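How to Start a Poetry-in-Translation Reading Circle at Home

I've been running a small reading circle for poetry in translation for three years now, and I love it more every season. People keep asking how we set it up, so I've written the whole thing out. You don't need a degree, a second language or a big living room!

Pick one book, and pick a thin one

A fat anthology looks wonderful on the shelf, but it can scare people off. For your first round, choose one slim collection by one poet. We started with Erkudura, a book of harbor poems by Stelios Papadakis in Theano Tsolakis's English, and it was perfect: short poems, plain words, and enough strangeness to argue over happily for a whole evening.

If you can find a bilingual edition, get it. Even if you can't read a word of the left-hand page, you can see where the lines are short, where a word repeats, where the poet has left a gap. You'd be amazed how much talk comes out of that.

Choose your poems ahead of time

Two weeks before you meet, send everyone a list of 3 poems. Go for one that's easy to love, one that's a bit of a puzzle, and one you don't much like yourself (those often turn into the best discussions). Ask people to read each poem twice, once silently and once out loud. In the kitchen is fine. In the car is fine too, if you're parked.

Look for a second version

My favorite part! If one of your poems has been translated by someone else, print both versions side by side. Start with the titles, then the first lines, and mark every place where the two translators part ways. Our circle once spent most of an evening on a single verb that Huw Skyrme had as "lean" and Lambros Rallis had as "give way." Nobody wanted to go home.

No second version around? Make one. Have each person rewrite four lines in their own words without changing what happens in them. Keep it quick and don't let anyone apologize before reading theirs.

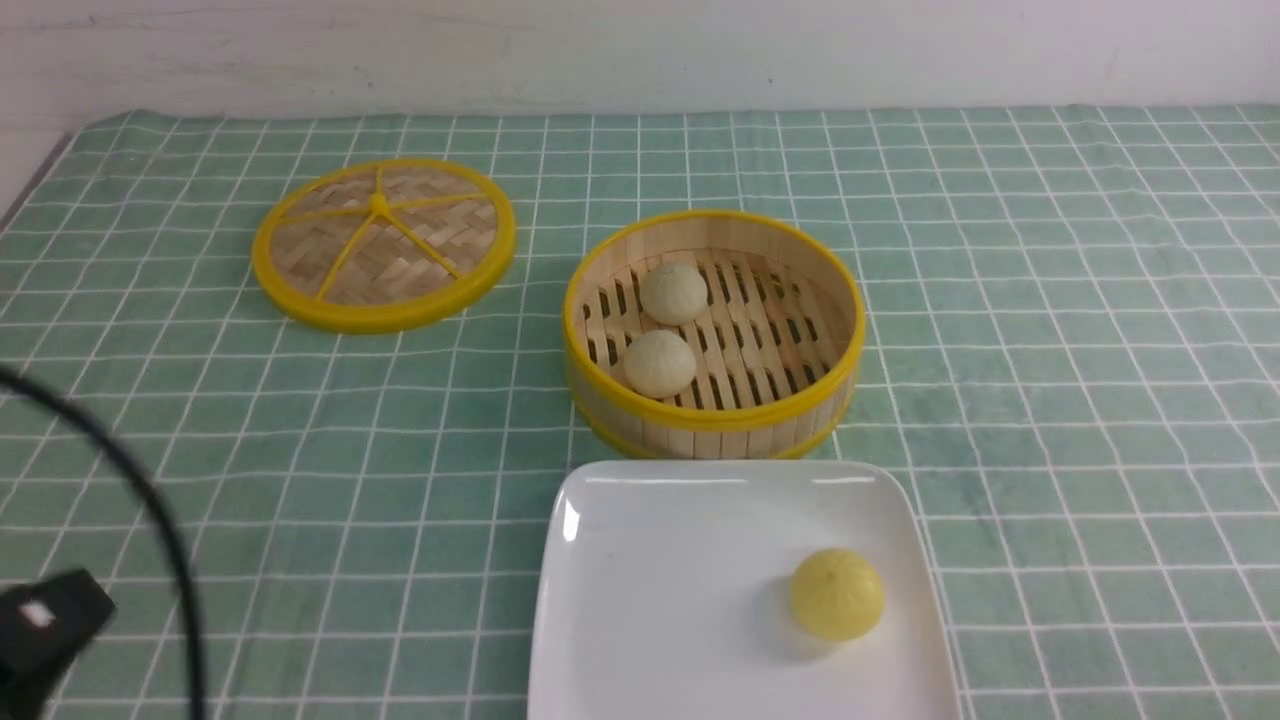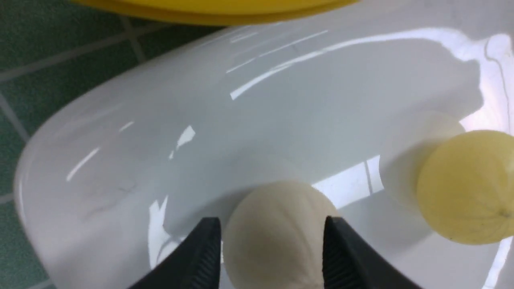

Set a simple order for the evening

We begin at seven and follow the same steps each time:

1. Read the first poem aloud, all the way through, no comments.
2. Wait a moment. The quiet feels odd at first, and then people start to enjoy it.
3. Have a different person read it again.
4. Go around the room, with each person naming one word or line that stuck.
5. Open it up.

Repeat with the other two poems, and take a break before the last one. If talk dries up, ask what the speaker of the poem wants. That question has rescued us more times than I can remember.

Add a little background, but not first

I used to open with the poet's life story, and it flattened everything – people just hunted for the biography in the poems. Now I save it for after the break and keep it short. When we read Cornulwood by Markos Tsoukalas, I held back the fact that he wrote it as a night porter, and the group had already come up with far better ideas about all those doors.

Keep a notebook

Ours is a plain lined one that a different member takes home each time. Write down the title, the translator's name (always the translator's name!) and any line someone read twice. When you're choosing the next book, flip back through it and see what people keep circling. Ours showed a real weakness for poems about weather, so up next is Ullham, which is practically all rain.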